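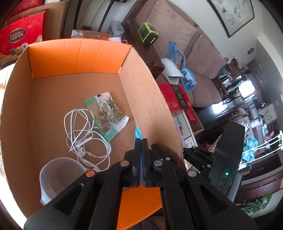
White wired earphones and a packet of green tea in an open cardboard box.

Plostport

Plostport is a lake village with a long pier, a steep main street and more history than you'd guess from the parking lot. I've been coming since I was a kid, and I've been adding to this article for a few years now, so forgive me if I linger on the parts I like (the pumping house, mostly!).

Location and name

The village sits at the narrow northern end of Lake Driltik, where the hills come right down to the water and the road has to squeeze through in a single lane. Most of the houses are on the east bank. The west bank is woods and a footpath, and it stays in shadow until 8 in the morning for a good part of the fall.

As for the name, the "port" bit is easy enough — boats used to load timber at the foot of the main street. The first half is harder. Viorica Ciobanu, who wrote the only proper book on the village, thinks it comes from an old word for raft. I find that pretty convincing, although there's an older story about a ferryman called Plost, and you'll still hear it told on the boat tour.

The timber years

Before there was a road, everything left by water. Logs were cut on the slopes in winter, slid down wooden chutes and chained together into rafts once the ice broke up. One of those chutes can still be followed for 296 feet through the trees above the west path, if you don't mind brambles. The lower end has rotted away completely, but higher up you can put your hand on the original beams, and I think it's the best thing on that side of the lake.

The rafting trade faded when the railroad reached Steltell, the market town over the ridge. Families moved out, two of the three inns closed, and the lower sawmill was taken down for its stone. A lot of that stone ended up in garden walls. Look for the blocks with a square notch cut in one corner.

The pumping house

What saved the place was water. Steltell was growing fast and its wells were bad, and an engineer named Cornel Sima came up with the plan of pumping lake water over the ridge to a reservoir on the far side. It needed 3000 feet of iron pipe on the lake side alone, and the old survey map shows it going straight up the hill with hardly a bend in it.

The pumping house itself is a square brick building with tall arched windows, and I love it. The original steam engine is gone, sadly. Its replacement, an electric pump from Wouters, ran until the town switched to a different supply, and it's still bolted to the floor in there, painted dark green. The doors are open on Friday afternoons from May through October. Go upstairs if the gallery is unlocked, because you get the pump below you on one side and the whole lake on the other.

The pier and the boats

The present pier is the third. The first was for timber, the second went in a storm, and this one was built for day trippers, with a ticket booth at the shore end that now sells ice cream and postcards. The steamer service stopped long ago but there's a small tour boat in season, skippered for many years by Stela Lungu and now by her nephew. It goes down to the islands and back, and the commentary is excellent (even the ferryman part).

Village life and visiting

Fewer than 1000 people live here through the winter. There's a bakery, a school, one inn with rooms, and a hardware store that also handles the mail. The summer regatta is a cheerful mess of rowboats and homemade rafts, started by a schoolteacher, Kenneth Pollock, who wanted his class to build something that floated.

For walkers, the west path runs level along the shore as far as the old boundary stone, and from there a rougher trail climbs to the ridge. It's a stiff pull, but on a clear day you can see the reservoir on the Steltell side — a neat oval with a row of poplars along the dam. Take the bus back from there if your knees are anything like mine. The stop is by the reservoir gate, and the last bus leaves well before dark.

See also

Lake Driltik
Steltell reservoir
Timber rafting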